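The Old Laptop Gets a New Job

Every January I promise to deal with the drawer. The drawer holds four phone chargers for phones I no longer own, a remote for a TV that went to my brother, and a laptop that was last happy under Windows 7. This year I took the laptop out, blew the crumbs off it and decided to put Linux on it, which is what people like me do instead of joining a gym.

The machine is a Prikel, bought on sale, with 2 GB of memory and a hinge that complains. It would still start if you gave it long enough to make toast. It would not update, it would not open my bank's website, and it had begun greeting me with a message about a missing file whose name was mostly consonants. Nothing on it was worth saving apart from one folder of recipes and 536 pictures of a dog, and those went onto an external drive first. Please do that part. I get letters from people who did not do that part.

Next you need a small Linux. With this little memory you want one of the lightweight kinds, and you want to check that it still comes in a version for your processor, as plenty of them have dropped the older 32-bit chips. I went with Wulurham, mostly on the strength of its download page, which was short and did not once ask me to join a community. The file took one evening to arrive. I live out past the end of the good cable.

Getting the file onto a USB stick is where most folks go wrong. Copying it over the way you'd copy a letter to your aunt does nothing useful. You need a program that writes the whole thing out as a bootable disk, and that program will erase whatever was on the stick. Mine is a 16 GB stick from a dentist's office, shaped like a molar. Read the drive letter twice before you click. I read mine once, then had a very cold moment, then read it again, and it was fine. 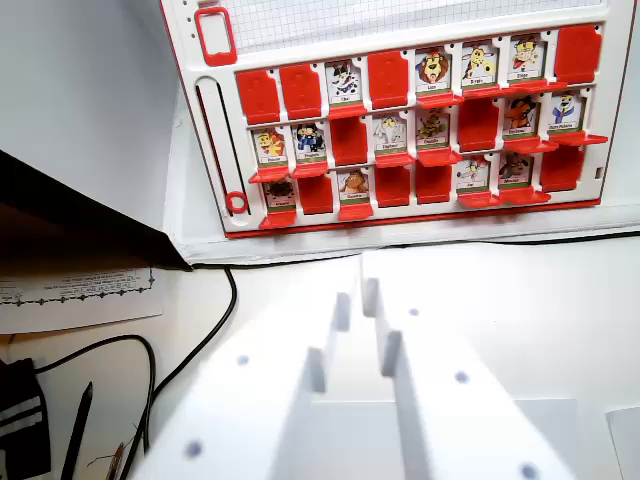
Raymonde Cormier

Then comes the key. Somewhere on your keyboard is the one that brings up the boot menu, and the maker has hidden it among twelve candidates. The manual said F12. The manual was lying, or was written for a nicer laptop. I worked my way along the top row, restarting each time, and found it at F9, by which point I could have recited the startup logo. If you get no menu at all, look in the BIOS settings for something called boot order and move USB to the top.

When the stick finally took hold I got a plain gray desktop and a little icon offering to install. Try it before you agree to anything. You can run the whole system from the stick, slowly, and find out whether the sound works and whether it can see your Wi-Fi. Mine could hear me fine and could not see the Wi-Fi, so I ran a cable down the hall and tripped over it for two days. The fix was a driver sitting in a menu labeled Additional Hardware, where I had already looked and apparently not read.

The install itself was dull, I'm pleased to say. It asked where I lived, what kind of keyboard I had and what I wanted to call the computer. I called it Mofokeng, after the street where I once rented a room with worse heating than the laptop has. It asked whether to erase the disk. I said yes, and felt nothing.

So what is it good for? It plays the radio in the kitchen. It writes letters. It will open one web page with good humor, two with a sigh, and at three the fan comes on and we both sit and think about what I've done. The battery lasts as long as a short phone call, so it stays plugged in next to the bread box.

Several of you have asked if the same stick will work on an old desktop. Very likely, though desktops have their own opinions about boot keys. I have one waiting in the basement and mean to get to it by May. Write to me in the meantime if yours gets stuck, and tell me the model and exactly what the screen says, including the rude parts.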